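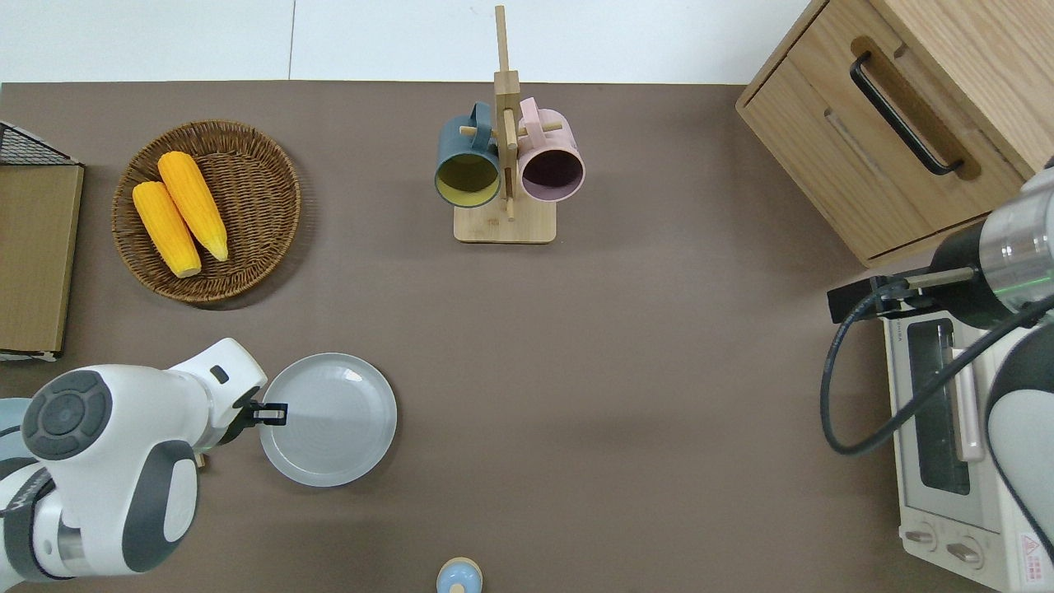 Quick one before lunch. People keep asking for the bench rules and I keep promising to write them up, so, writing them up. They're for shared robot tables with household stuff on them – mugs, plates, an oven, that sort of thing. Not a standard. We did read the standards, and then we argued for most of April.

First, speed. Near anything ceramic we cap the arm at 500 mm/s, and 900 everywhere else. Yes that's slow. Kiden wanted one number for the whole table and maybe they're right, one number is easier to remember. But we had two before and the logs are all split that way, so two it stays.

Second, keep-out zones. Every fixed thing gets one. Oven, cabinet, the mug stand. Draw them in the controller, save them under the table's name, and if you move the oven you redraw. Even if you moved it a tiny bit. Even if your going to move it back.

Third, whoever starts the run stays with it. Stop button in reach, and in reach means your hand, no chair rolling. I've seen the chair rolling.

Fourth is handles. A mug gets gripped the same way every time, whatever grip is written on the task sheet, and if you think the sheet is wrong you change the sheet first. Version number goes up. Then you run.
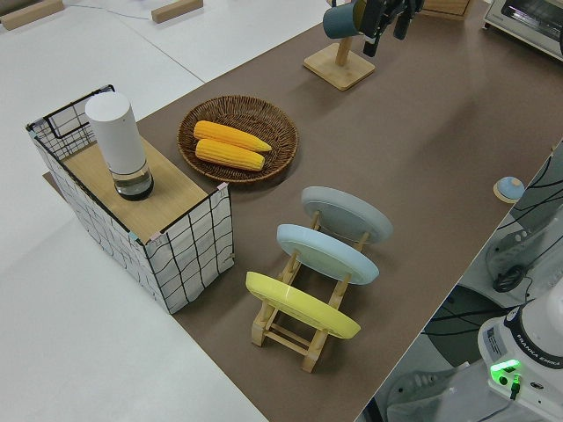 Aiman Sembiring wrote back on the draft that rule four is backwards, that you should be allowed to try a new grip at half speed and fix the sheet after, because otherwise people just won't try anything. Fair. I've put it in as an exception, half speed only, and you log it as a trial. Zidasel do something similar I think, didn't check.

Also got asked about cables. Ugh. OK – slack loops are fine if they clear the work area through the full reach, and you test that by jogging the arm through it by hand, slowly, before the first run of the day. Tie points get checked at the same time. If a loop can catch on a handle or a peg it's too long, re-tie it.

And resets. Things go back where the layout sheet says. We're on layout 431, the sheet is taped by the door, please stop editing it in pencil.
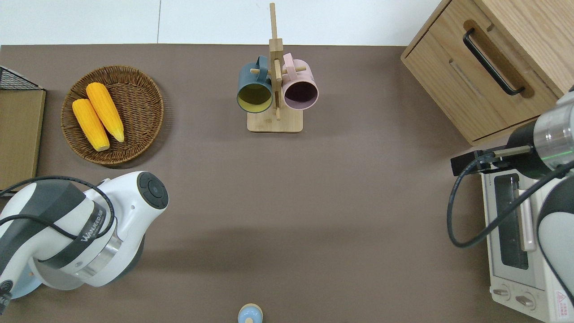 Stuff I haven't decided

Whether the oven needs to be unplugged when the task doesn't use it. I say yes, Urbańczyk say the door tasks need it looking normal, which doesnt really answer the question.

Whether 2 people can share a stop button. Leaning no.

Fluvik's checklist has a line for shoes. Do we need a line for shoes? Comments open, I'll fix the typos tonight.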